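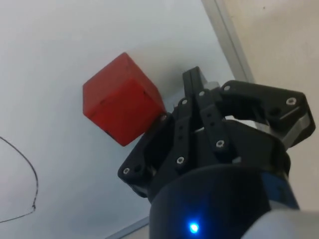
*A red cube on a white surface.*

# The Slow Return of the Plain Block

Glória Bragança keeps her oldest toy blocks in a bread tin. They belonged to her aunt, and most have lost their paint at the corners. She sells new ones from a narrow shop called Grerkby, on a street with a shoe repair place and two bakeries, and she brings out the tin when a customer asks what a set should look like after thirty years of use.

Plain blocks never went away, but for a long time they were a hard sell. Shops gave them the bottom shelf. Parents bought a set for a first birthday and moved on to kits that came with instructions and a picture on the lid. Bragança opened in 2011 and says the first few winters were thin. Her customers were mostly grandparents.

That has changed. Last year she sold 708 sets, the most since she opened. The buyers are younger, and many of them want blocks in one color only. Red sells best. She has stopped guessing why.

Her main supplier is Baltasar Navarrete, who runs a workshop named Akar with two employees. Navarrete trained as a cabinetmaker and spent years fitting kitchens. He started cutting blocks from leftover maple and gave them to neighbors. Now blocks take up most of the week, and he does kitchens only for people he already knows.

The work is less simple than it looks. A cube has to be the same size in all directions, or a tower of them will lean. Navarrete lets his wood rest in the shop before he cuts it, so it can adjust to the air indoors. Each piece is cut, sanded, sealed and painted, then sanded lightly and painted again. A standard set has 38 pieces and costs more than most people expect. He hears about the price at every fair.

"They pick up one block and ask what it does," he says. "I tell them it's a block."

Paint causes him the most trouble. Gloss looks good on a shelf, but glossy blocks slide off each other. Matte paint grips better and shows every fingerprint. He went with matte. His red took eight tries, and he still thinks the batch from last March was a little too orange.

Not everyone in the trade works in wood. Wróbel, a family firm that used to make buttons, casts its blocks in a heavy resin and sells mostly to schools. Lernix makes hollow ones that weigh very little, which suits classrooms where things get thrown. Bragança carries both brands. She likes the Wróbel set for older children, who build higher and want the weight at the bottom.

Repairs are a small but steady part of her business. People bring in chipped blocks and ask for new paint. She sends the bad ones to Navarrete and talks customers out of the rest. A worn edge does no harm if it is smooth, and a child who knows a block by its dent may not want it fixed.

Navarrete is now working on a larger cube for outdoor use. The first samples swelled in the rain and had to be thrown out. He has switched to cedar and left a new batch on the roof of the workshop, where it will stay until spring.

*February 2019*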